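The Patient Art of Putting Things Back
In a converted dairy at Andalcombe, a small software team is teaching an arm to plan its way round the inside of a computer

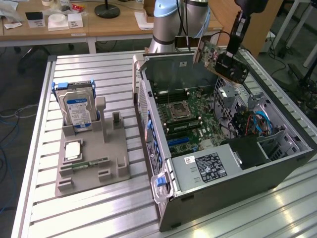

An expansion card in the gripper over the open tower, with the parts tray alongside.

If you have ever built your own computer, or mended one for a relative on a Saturday when you had promised to do something else, you will know the little moment of dread that comes with a new card. You line it up with the slot, you lean on it, nothing happens, you lean a bit harder, and you wonder whether the creak you just heard was the card, the board or your own good sense giving way. It is a small thing, and most of us get through it by feel. Getting through it by feel is the very thing the people at Tawfik have spent the better part of two years trying to write down.

Their workshop is an easy place to like. You come in past the old milk cooling room (now full of bicycles) and there is the bench, with a desktop tower lying on its side, its panel off and its insides open to the air. Next to it sits a grey 3D-printed tray with a pocket for each part: a hard disk standing upright in its blue caddy, a processor in a square recess, a memory module lying in a long slot. I was offered tea before I was offered an explanation, and both turned out to be strong.

The software is called Kallava, and it is really three programs that have learned to be polite to one another. The first looks. It takes in the view of the bench and works out where the tower has been put down, which way round it is, and where each part is resting. The second plans, choosing an order for the work and a path for each movement. The third does the moving, many times a second, and keeps an eye on how hard the gripper is being pushed back.

I had assumed that the looking would be the hardest of the three, and was gently put right. A tray helps enormously, the team told me, as a part in a known pocket is a part you hardly need to search for. The inside of the case is less obliging. Cables are the great nuisance. A rigid thing can be measured once and trusted, but a bundle of red, blue and black wires will lie one way today and another tomorrow, and no drawing from the manufacturer will tell you which. Kallava's answer is to treat the whole tangle as a sort of soft cloud to be kept out of, with a generous margin, and to measure it afresh before every approach.

That margin is where the planner earns its keep. An expansion card with its fan and heatsink is an awkward shape to carry, and there are places in a tower where it will fit only if it is tilted just so on the way down. The planner tries out a great many routes in simulation and gives each one a score, and the early version was so fond of short routes that it would cheerfully skim past the memory modules with hardly a hair's breadth to spare. It never touched them, I was told, but it made everybody in the room breathe in. These days it is charged a penalty for alarming its owners – that is not the official name of the setting, but it is what they call it over lunch.

Then comes the last bit, the leaning. Nine millimetres above the slot, Kallava stops trusting its eyes altogether. The card is lowered slowly, the controller feels for the edge of the connector, and if the push comes back from the wrong side it backs off, shifts a touch and tries again. It is allowed 14 attempts before it must give up and ask for help. I found this oddly endearing, having rarely allowed myself more than three.

All of it is written down. The tool they are proudest of, rather to my surprise, is the one for reading the logs, a home-made viewer named Traris that lets you drag a slider back through any insertion and see what the planner believed at each moment beside what the force readings were saying. There were 634 insertions in the archive when I visited, and 19 of them carried a red flag, meaning that no one had yet worked out what went wrong. The team goes through the red ones together on a big screen with a packet of biscuits, and an argument about a single bad second can last until the packet is empty.

Next on the list is the memory, where the latches at the ends of the slots want a different sort of push, and after that the drive in its caddy. The processor is being left until last. I asked why, and was shown the underside of an old one through a magnifying glass, and I quite understood.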